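Subscribe to our newsletter for new fiction every month. You may unsubscribe at any time.

The Atton Crossing

Aug 17, 2018

Notice is hereby given that the ferry between Atton and Fummont will cease to run at the end of the season. Passengers holding return tickets are advised to return.

The notice went up on the landing stage at Atton in April, under glass, beside the tide table. It bore the stamp of the Druden Navigation Office and was written, as all the Office's notices were, by the Clerk of Crossings, who had held the post for 27 years and had never been on the water.

The Clerk's duties were set out in the Standing Orders. The Clerk was to keep the register of passengers, to receive complaints in writing, and to reply to them within 19 days. Travel by the Clerk was neither required nor forbidden. From the window of the Office it was possible to see the boat leave and, on clear mornings, to see it arrive at the other side, where it became very small and was tied up by someone whose face the Clerk did not know.

In the weeks after the notice, the complaints came in. There were more than the Office had received in the whole of the previous decade. The baker at Fummont wished to know how flour was to be brought over. A widow asked whether the Office had considered the position of those whose dead were buried on the other bank. A schoolchild enclosed a drawing of the boat, with the funnel on the wrong side, and asked for it to be sent back afterwards.

The Clerk replied to each in the approved form. The Office had noted the contents of the letter. The Office regretted any inconvenience. A bridge was to be built at Hamann, upstream, and would be open to all traffic in due course. The drawing was returned by the next post, unfolded, between two sheets of card, an expense which was entered under Sundries.

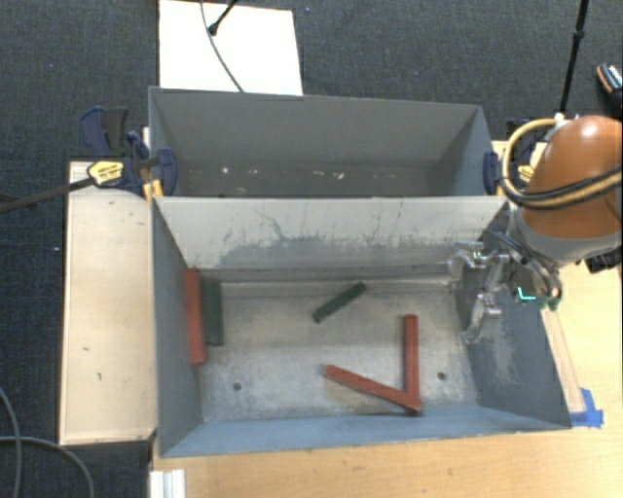 The bridge, wrote the baker in a second letter, was a full day's walk from Fummont for anyone without a cart, and flour did not walk. Would the Clerk kindly come across and be shown the road?

No form existed for a reply to an invitation. The Clerk searched the bound volumes back to the founding of the Office and found only one case, in which a predecessor had been asked to a wedding and had noted the contents of the letter. The baker's letter was therefore placed in the tray for matters awaiting guidance. It remained there until the eighteenth day.

On the nineteenth day the Clerk locked the Office at noon, hung the key on its nail inside the porch, and walked down to the landing stage. The fare was 50 pence. The ferryman took it without remark, tore a ticket from the roll, and asked for a name to put in the register.

The Clerk gave it. It was the first time that name had been entered anywhere but at the foot of a letter.

The crossing took less time than it appeared to from the window. There were around 200 yards of brown water, with a current in the middle that pulled the bow downstream and had to be argued with. Halfway over, the Clerk turned to look at the Office and could not at once find it. It stood between the chandler's and the salt store and was lower than both. The window was there, with the lamp still burning in it, which was contrary to the Standing Orders.

At Fummont a rope was thrown and caught. The person who caught it had a broad face and flour to the elbows.

"You're late," said the baker.

"The period allowed is 19 days," said the Clerk, and stepped ashore — a little unsteadily — to be shown the road.

14 comments | 38 shares

This site uses cookies to improve your reading experience. Accept | Manage settings

Contact us | Copyright 2018, all rights reserved | Back to top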